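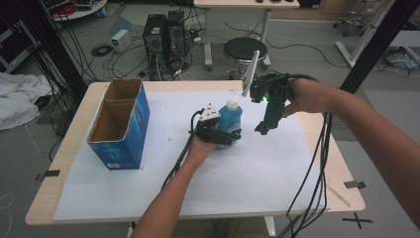

Briltard is a planned residential estate on the eastern shore of Galero Lake, laid out on former grazing land between the village of Susow and the Bailly road. It is made up of 100 building plots, most of them for detached houses, and 18 of these have direct frontage on the water.

Print this page | E-mail this page

Layout

The estate has a single loop road with short closes leading off it. Plots on the lake side are the largest, the biggest measuring 1050 square metres. Those nearer the Bailly road are narrower and were sold first, in pairs, to small builders. A strip of open ground along the shore is held in common and may not be fenced or built on.

Building rules

Houses may not be more than 2 storeys high. Roofs must be pitched, and boundary hedges are preferred to walls – the covenant allows walls only beside the loop road. Jetties need written consent from the estate company, which also looks after the slipway, the street lamps and the drains. Owners pay a yearly charge towards this work, due in November.

Access

The main entrance is from the Bailly road. A footpath follows the shore to Susow, where the nearest shops and school are found. The path floods in wet winters.

Shares: 2 | Comments: 0

This site uses cookies. By continuing to browse you agree to their use.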